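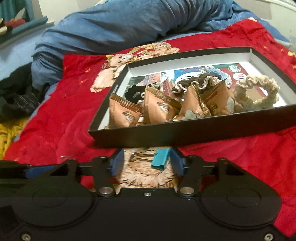

Notburga Reisinger had one question when the new snack labels reached the shelves in February: who checked? Fitberg, the consumer group she wrote to, put the same question to Stöcker and is still waiting for a full reply.

Fitberg today called on makers of probiotic sweets to show their evidence or drop the word from the front of the pack. The group read the labels of 80 chocolate and cereal snacks sold under the Flidico and Cluster names, among others. Only two gave the strain of bacteria and the amount still alive at the end of shelf life. The rest offered the word "probiotic" and a cheerful color scheme. 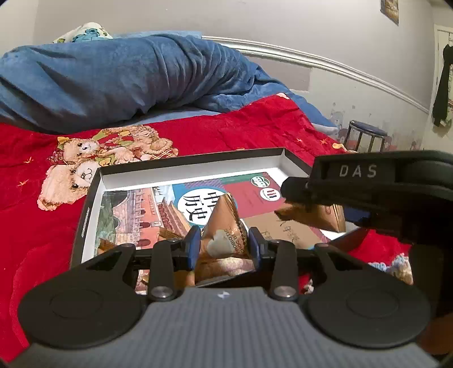 A product can leave the plant with plenty of live cultures and reach the shopper with far fewer. Heat, moisture and months in a warehouse all take their share. Without a figure for the last day of sale, a buyer has no way to tell what the extra money pays for.

Fitberg also asked 1,677 shoppers what they thought the word meant. Of these, 421 said it meant the snack had been tested on people. It does not have to mean that.

Stöcker told the group its labels "meet all current requirements." Fitberg does not dispute this and considers the requirements to be the problem.

The full list of labels is available on request from the Fitberg press desk, which is staffed until 5 p.m.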